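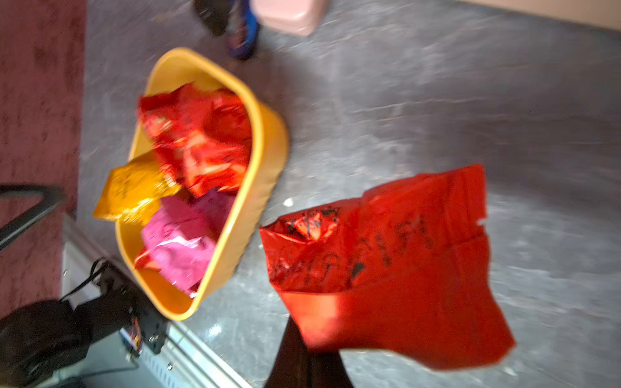 Ibsa Wako has lost his voice by the time I get to him. It is the middle of the afternoon on 6th July, the open day at the old Abdella works in Protcombe has been going since ten, and he has been explaining the same pair of robot arms to one knot of people after another. He croaks an apology, drinks half a bottle of water in one go, and then talks to me without stopping for roughly 40 minutes, which tells you most of what you need to know about him.

The machine is called Altis. It is two arms bolted side by side to a rail, a gripper on the end of each, and this summer it is learning to tidy up. I had come expecting something more like a car plant, I suppose, with a safety cage and a klaxon. Altis works at the scale of a kitchen worktop. It picks things up and puts them where they belong, and I stood and watched it for far longer than I had meant to.

"People do that," says Wako. "They come in for five minutes on the way to the café and then I look round and they're still there, leaning. There was a man this morning who was leaning so hard I thought he'd come over the rail. He wanted it to get the packet. He was talking to it under his breath, go on, go on."

I know how the man felt. The packets are the heart of it. They are small shiny foil things, mostly red, the sort that crumple if you look at them, and the job is to get them into a yellow tray. Put like that it sounds like something you would give a toddler on a wet morning. Wako laughs when I say so.

"Yes, and the toddler would beat us! Easily. A toddler doesn't care that the packet has changed shape since last time. If I give a robot a wooden block, the block is the same block every time. It can be turned a bit, it can be over here or over there, but it's the same block. You pinch a foil packet and now it's a different object. The shine has moved, the corner that was sticking up is flat. So everything you knew about where to hold it, well, you have to look again."

Looking again is what Altis spends a good deal of its time doing. There are cameras on the arms, down by the wrists, and another that takes in the whole workspace. Wako likes to put the wrist view up on a screen for visitors, and it is a strange and rather wonderful thing to see: the floor tips and swings, a packet grows until it is the size of a cushion, and the dark fingers loom in from the bottom. A girl next to me said it was like being a wasp. Wako has written that one down.

He came to this from mending things. He trained as a fitter, spent years on packing lines, and says that what he mostly learned there was how much of a factory is arranged so that the machines never get a surprise. Everything arrives the same way up at the same moment. If it doesn't, a person gets called over to sort it out.

"And I was that person," he says. "I was the one who got called over. I'd be standing there at three in the morning with my arm in a chute, pulling out a bag that had gone in crooked. The machine next to me cost more than my house and it couldn't pull out a bag. So I got interested in the bag."

The way Altis learns is less mysterious than I had feared. A person guides the arms through the job, over and over, and the whole lot is recorded: what the cameras saw, how the joints moved, when the fingers closed. Then the computer goes through it all and tries to find its own way of doing the same thing. Since February the team has made 598 of these recordings for the packets alone. Wako did a great many of them himself and claims he can now recognise his own style when the robot moves.

"I come in a bit low and then sort of scoop. It's a bad habit, I do it with crisps. And now Altis does it! My colleague is very neat, straight down, straight up, and on a good run you can see it choosing between us. I find that lovely, I really do. It's like hearing your own accent come out of somebody else's child." 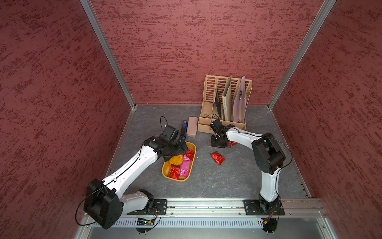
One woman in the crowd wanted to know why it needed two arms at all, when surely a single good one would be cheaper and wouldn't keep having to dodge the other. She asked it quite fiercely, and several people nodded. She added that she had managed a till for years with one hand and a baby in the other.

Wako was delighted with her. He says it is the question he hopes for every time, and he repeats his answer to me with gestures, nearly losing the water bottle.

"She's right that it's more trouble. Two arms is much more than twice the trouble, they share the same air. If the left one is stretched out over the tray then there's a whole region where the right one mustn't go, and that region moves. For a long time we had them taking turns, like two very polite people at a door. But try opening a bag with one hand. Try it when you get home. You'll use your teeth, or your knee, or you'll trap it against the cupboard. One hand holds and the other does. The world is set up for people who've got two, and a lot of the jobs we'd like help with are holding-and-doing jobs."

And the baby at the till?

"I told her she should come and work here."

What I liked about the day was that no one had polished it. When a run went badly it went badly in front of everybody. I saw Altis close its fingers on nothing at all, lift the nothing carefully, and carry it across to the tray. I saw it nudge a packet, go after it, nudge it again, and end up chasing it over the floor like somebody trying to pick up wet soap. There were groans, and then when it got hold of the thing, a proper cheer. A little boy was lifted on to his grandfather's shoulders for the next go. You don't get that from a video with music on it.

Wako says the rough edges are left in on purpose. He went to a lot of demonstrations before he ran one, and what bothered him was that he came away from them knowing less than when he went in. Everything worked, so he couldn't see what was hard.

"If you only see it succeed, you think it's magic, or you think it's a trick. Either way you've stopped being curious. If you see it miss, you start helping. You say, why doesn't it come from the side? Why doesn't it push the packet up against something? And some of those are good ideas! We had a schoolgirl last year who said we should let it drag things instead of always lifting, and we tried it, and for flat things it's better. So now it drags."

I ask about the other objects, because the packets don't have the place to themselves. A rack stands at the back, there is a pink case of the kind that might live on a desk, and the whole lot sits between dark red walls that look as though they had been sponged by someone with strong views on dining rooms. Wako is fond of the walls. He says plain white made everyone feel they were at the dentist.

The extra things are part of the test, he explains. A tidy-up where the only objects are the ones to be tidied is too kind. At home there is always something in the way that should be left exactly where it is, and a robot that clears your table by clearing all of it is no use to anybody.

"So it has to learn what isn't its business. That's harder to teach than grabbing, you know. Grabbing you can show. How do you show leaving alone? You do it by having the thing there, every time, in a slightly different spot, and never touching it, and you hope it notices that you never touch it." He shrugs. "It's how my mother taught us about the good glasses."

The colours matter too, more than I would have guessed. Red on red is difficult. A red packet lying against another red packet can look to the cameras like one big red packet, and the bright spots where the foil catches the light wander about as the arm comes in. 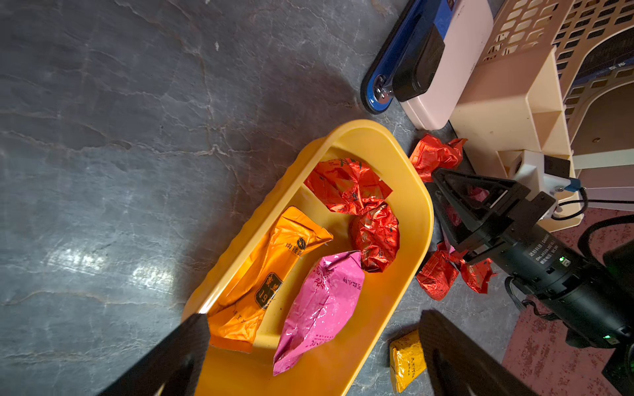 Lighting, then, is something the team argues about a good deal. One camp would like it soft and even, so that the foil behaves. Wako is firmly in the other camp. He wants glare, he wants the sun coming through the big windows at four o'clock, he would like someone to walk past in a shiny coat.

"Because that's what a room is like. I don't want it to be good at our room on a cloudy morning. If we make the light perfect, then we've built another packing line, haven't we? We've just built a very small one."

And does he think it will ever be good at a room, any room, mine for instance? I describe my kitchen table in some detail, the post, the half-finished jigsaw, the bowl that has batteries in it. He listens with real professional interest and asks whether the batteries are loose.

"Not soon," he says. "I'm not going to stand here and promise you next year. I think there are jobs in between, though, and I think they're nearer than people expect. Sorting returns. Packing up a food parcel, where every parcel is different. Somebody who can't grip very well any more and would like their tablets opened and put in front of them. I think about that one a lot. My father could do everything except the packets, at the end. Everything else he managed. He used to leave them in a row for me."

He says it quite lightly and looks over at the arms, where the next group is gathering. By his clicker 317 people have been through the door so far, and he is annoyed at himself for forgetting to press it while he was at lunch. Someone calls his name. There is a question about whether it can do socks.

"Socks!" says Wako, already on his feet, his voice going again. "Who said socks? Come round this side, you'll see better from here."

The Abdella works will open its doors again in the autumn, when the team hopes to have moved on to boxes with lids. Entry is free and children are welcome, though you may find them hard to get home.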